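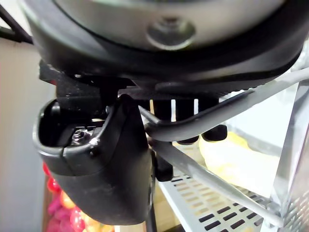
13/03/2019

Today I was at Pellenwood from eight in the morning, and my back knows it. Marisol Arango gave me the produce stand for the whole day, which I had wanted for a long time, and also I was a little afraid of it. Groceries in packets are easy: you pull them to the front and turn the label. Vegetables have every one a different shape, and they roll.

Before the vegetables I had to finish the price labels on the black shelving. The list from Mindgate had 200 lines, and 18 of them had the old price. I corrected these by hand first and then in the computer, where I typed 1,755 into the price box for a tin of peaches and felt my face become hot. It is corrected now. I told Marisol and she laughed very kindly.
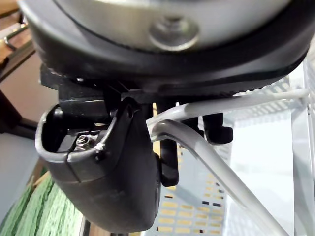 I am slowly learning the names of shop things in English, and this is harder than the names of food. At home I could say every part of a shelf without thinking. Here I point and say "the long thing". After lunch I was looking at the two light grey metal rods, the upper one going up a little toward the white rail, and I could not decide if I should say rod, bar or rail for all of it. I wrote the three words in the back of this book. The dictionary says a rail can also be a bird, so that was no help to me.

Then the stand. I like it very much, the light wood with the black metal frame, it makes even a plain cucumber look as if somebody had grown it for you. The carrots still had their green tops, and I put them to the front, because the colour is so strong against the dark green behind. Marisol prefers the bitter melons at the far left. I had never cooked one. She says to salt the slices and wait, then fry with egg, and to not complain about the taste until the third time.

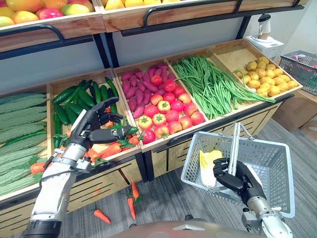
Carrots below the cucumbers, and sweet potatoes sharing with the tomatoes.

About this sharing I am still not sure. The purple-red next to the bright red is beautiful, but a sweet potato is heavy and a tomato is not, and I would not like to be the tomato. In August, when I visited the Pálfi shop with my cousin, they kept the two far apart, with a little wall of cardboard between. I may suggest it — or maybe I will wait until I have been here longer.

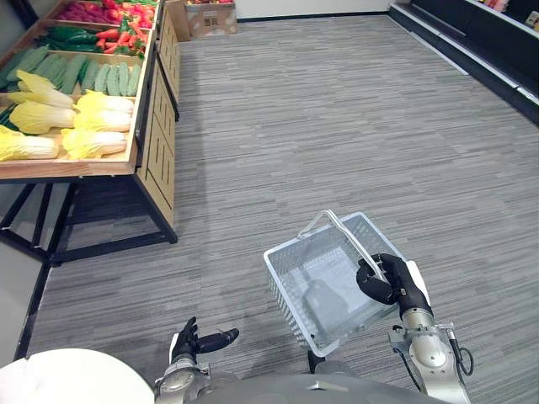
The napa cabbages are my favourite to arrange. They lie nicely on their side, and if the white ends all look in one direction the whole bin becomes calm. I did them over again two times because one was sitting higher than its neighbour and it bothered me. Marisol said customers will mix them anyway. She is right, but I like to begin the day with straight ones.

Still to do tomorrow: ask for the Draso invoice, find my good pen, bring the flat shoes. I bought one bitter melon on the way out and it is in the fridge now, waiting for the egg.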